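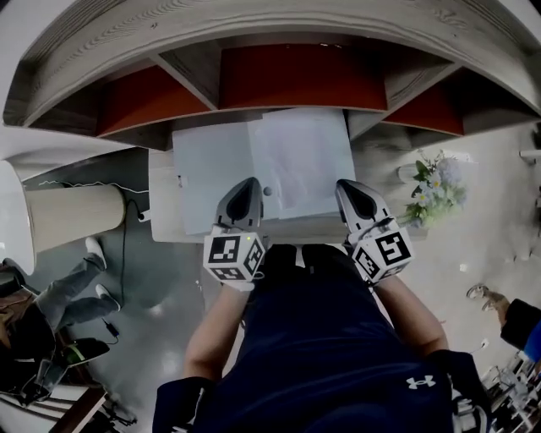 Both hands over the light wood desk, navy shirt on.

29 August 2021
Posted by Ketill Ravn

Paste, second attempt. The first batch of wheat paste had the character of old custard and held paper with about the same conviction. Su-chen says I let it boil. I say it boiled while I was looking for the sieve. Started over with 186 g of water and a smaller pan, stirred the whole time, and got something smooth enough to brush. Left it to cool under a plate. The Ó Dálaigh flour goes lumpy if you turn your back, so sift first and make tea later.

Brushed it onto two sets of scrap board, one with the grain and one across. Across the grain curled up like a stale sandwich, as every binding manual ever written said it would. With the grain, almost flat. Both are under the iron weights now, next to Gert's ledger, and he'd like it back before he retires.
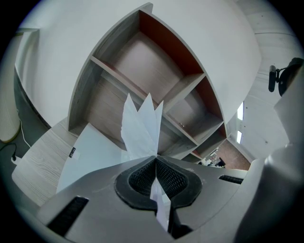 Grain direction still catches me out on the cheap white stock, where the label on the ream has been wrong before. The tear test is no use to me because I tear everything crooked. Folding is better: a fold with the grain lies down, a fold across it sulks. Of course it has to be one clean fold. Paper creased until it fans up in three points like petals makes a decent flower and says very little about grain. One fold, thumbnail, look at the edge. I've written this on the wall too.

To do:
Ask Hui-mei whether Puvcombe still sells the unbleached thread.
Wash the brush. Tonight, Ketill.
Try the leftover paste on cloth before it smells.

Boards come out tomorrow. If the spine lining lets go again I'm blaming the humidity.

Recent entries
Sewing frame, still wobbling
What we did to Gert's ledger
April: the glue pot incident

Contact the bench | © Bruvumus Bindery Workshop | Back to top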